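Food Storage and Handling
Unit 4: Soft Fruit After Harvest

Soft fruit keeps breathing after it is picked. It takes in oxygen, gives off carbon dioxide and heat, and uses up its own sugar. The warmer the fruit, the faster this goes, so the first job after picking is to get the field heat out.

Blueberries hold up better than raspberries. The skin is thicker and carries a waxy coating called bloom, which slows water loss. Washing and rubbing take bloom off. Wash just before eating.

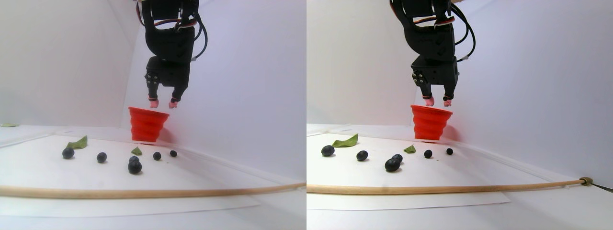

Mold spreads by contact. One split berry can spoil the ones next to it, which is why sorting comes before packing. Take out leaves, stems, and any fruit that is soft or leaking. Shallow containers are better than deep ones, where the bottom layer gets crushed.

For the lab, each group weighs out 300 grams of fruit and splits it between the refrigerator and the bench. Weigh both lots again at the next class and record the loss as a percent of starting weight.

Reading: Ellery, chapter 17. Lab sheets go to Angus Ellery in Room 102.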